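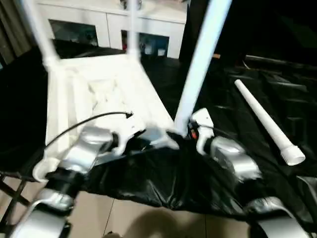

# Tallel: two-arm handling of large, light objects

Tallel is the spring project of the Hedovau student robotics club. The repository holds teleoperated recordings made with a two-arm robot, the scripts used to cut and label them, and this card. The recordings deal with objects that are awkward for one gripper: an upturned chair, plastic sheeting, long pale rods and tubes, cloth.

The release is meant for imitation learning coursework. It is too small to train a general policy, and the held-out split should be treated as a smoke test.

## Contents

| Item | Value |
|---|---|
| Episodes | 23 |
| Labeled segments | 1,198 |
| Operators | 3 |
| State logging rate | 10 Hz |
| Views | head, left wrist, right wrist |

Each episode is a folder with one video file per view, a `state.csv` with joint positions and gripper openings for both arms, and a `segments.json` with the labels. Timestamps are seconds from the start of the episode. All three views share the same clock.

## Labels

Segments use a short vocabulary:

- `approach`: one or both grippers moving toward a contact point
- `grasp`: fingers closing
- `hold`: object supported, arms nearly still
- `reorient`: object turned or tilted with both arms
- `release`: fingers opening
- `other`: anything else, including operator pauses

A segment carries one label per arm. During two-arm work the labels often differ, for example `hold` on the left and `grasp` on the right. Borislav Popescu and Abimbola Ekpo labeled all episodes separately and settled disagreements by discussion. The earlier passes are kept under `labels/raw/`.

Most disagreements were over the boundary between `hold` and `reorient`. The rule now in use: if the object's tilt changes during the segment, it is `reorient`, even when the change is slow. Blur in the head view is not enough on its own to choose the label, because the head also moves. Check `state.csv` first. 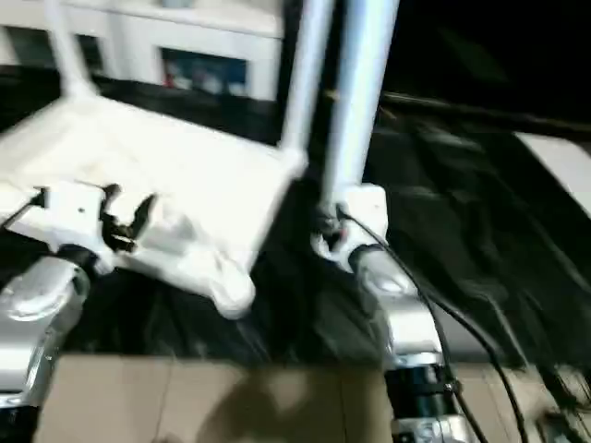
_Page last changed: March. See `CHANGES.md` for the label fixes._

## Known problems

**Motion blur.** The head view blurs badly when a large white surface is moved close to it. Edges of the object can still be found in most cases, but thin parts spread into the background. No frames were removed for blur. The field `sharpness` in `segments.json` gives a mean score per segment so that users can filter.

**Sheeting.** Black plastic gives little texture in shadow and strong highlights elsewhere. Stereo matching was tried on two episodes and gave up over most of the sheet. Depth is not included.

**Finger visibility.** The wrist views show dark fingers, often against a dark surface. Segmentation masks made by thresholding will merge the two. The masks in `masks/` were drawn by hand and cover only one frame per segment.

**Gripper offset.** The left gripper in episodes 4 to 7 reports closed at a small positive opening. `fix_offset.py` corrects this and is run by default in the loader.

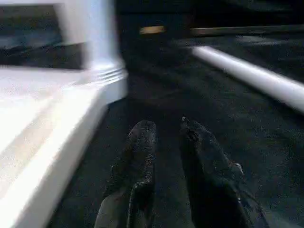
Nnamdi Chukwu would leave the wrist views out of the baseline altogether: they double the training time, and the first model he ran did no better with them than with the head view and joint state. The counterargument is that this model resized every view to the same low resolution. Both configurations are in `configs/`, and the comparison is open.

## Loading

```
pip install -r requirements.txt
python load.py --episode 12 --views head,left
```

The loader returns frames as arrays in RGB order, with the nearest state row attached to each. It does not interpolate. 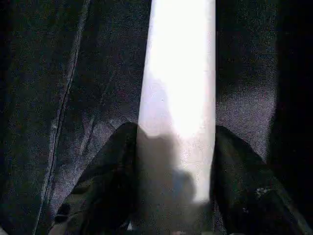
Exposure was left on automatic for all cameras, and the loader applies no correction. We tested gamma adjustment and local contrast normalization on the wrist streams. Neither brings back clipped pixels: where a bright vertical band stands between two dark areas of cloth, most of the band is close to pure white, and the cloth on both sides is heavy with noise. Raising the shadows mainly raises the purple and green specks. For these frames we suggest light denoising and a validity mask on the clipped area. A sample mask script is in `tools/clip_mask.py`.

## Splits

Splits are by episode, never by segment. Nineteen episodes are for training and four are held out. The held-out set includes at least one episode from each operator.

## Maintenance

Bukola Nwachukwu merges changes to the labels. Loader bugs go to Nektarios Tsoukalas through the issue tracker. Include the episode number and the timestamp in seconds.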